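PRESS RELEASE

For release: 8 July 2023

Closeck opens returns and packing room at Rosance, with cardboard boxes kept in use for longer

Home storage retailer Closeck has opened a packing room at its Rosance site where used cardboard boxes are sorted, folded and sent out again with customer orders.

The room has been running on a small scale since April. In that time 582 boxes that would have gone straight to the baler have been put back into use. From this week all returns from the company's shops and online customers will pass through it.

Closeck sells shelving, drawer inserts, hooks and small household goods. Most of its orders go out in plain brown boxes, and until this spring a box that came back with a return was flattened and sent for recycling, whatever state it was in.

"A lot of them had been opened once," said Josefina Ocampo, operations manager at Closeck. "The corners were sound and the flaps were fine. We were paying for new boxes in one bay and baling good ones in the next, and the two bays are 30 metres apart."

How a box is sorted

Boxes are looked at in three places: the corners, the creases and the flaps. A box with a split corner goes for recycling. A box with soft creases can be used again for light goods such as cushion covers and drawer liners. If all the flaps are whole and fold cleanly along their original lines, the box goes back on the rack by size.

Old labels are covered with a plain paper one and not peeled off, as peeling tends to lift the top layer of the board. Tape is cut along the seam and left in place on the underside.

There are nine rack sizes in the new room. The two smallest are used most often, and the largest is kept for flat-pack shelves and laundry goods.

Folding and opening out

The part that took longest to get right was the folding. A used box does not behave like a new one. The board has a memory of how it was last closed, and flaps that have been bent both ways will stand up when they should lie down.

Staff fold the two short flaps first, press along the crease with the flat of the hand, then bring the long flaps over. Boxes waiting to be checked are left partly open so that the creases can be seen from both sides.

Work on boxes is done over a mat, which stops the board sliding and saves the lower edges from scuffing. The mat has a floral pattern. 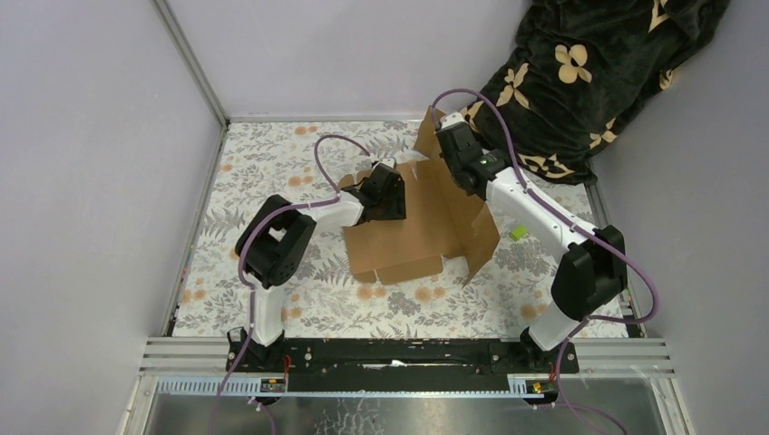
What customers will notice

Customers may receive an order in a box that has been used before. It will carry a small stamp on one side reading "Packed again". Some marks and creases are to be expected. Anyone who would prefer a new box, for instance for a present, can say so when ordering and there is no charge for this.

Glass and ceramics will still be sent in new boxes only.

Customers can also hand in boxes at any of the company's seven shops. They do not need to be Closeck boxes, but they should be clean, dry and free of food marks. Boxes can be brought in flat or made up. Shops cannot take padded envelopes or polystyrene.

"People ask whether they should take the tape off first," said Femi Adeleke, who runs the packing room. "Please leave it. We see more damage from tape being pulled than from anything in the post."

Paper filling

The packing room will also handle the paper used to fill gaps in orders. Clean sheets from returns are smoothed, stacked and used again. Bilgin, which supplies the company's paper filling, has agreed to provide it in shorter lengths from the autumn – the present rolls are often torn to size by hand and the ends wasted.

Closeck expects nearly a third of its outgoing orders to travel in used boxes by the end of next year. It will report the number of boxes reused in its yearly accounts.

Visits

Local businesses that send out goods by post are welcome to see the room on weekday mornings, by arrangement. Visitors should wear flat, closed shoes. Parking is at the rear of the building, next to the loading bay.

Contact for press and visits: Tamunoemi Tijani, Closeck press office, Rosance

Notes to editors

Closeck is a retailer of storage and household goods with seven shops and an online store.

The figure for boxes reused covers the trial period only and does not include boxes handed in at shops, which start to be accepted from this week.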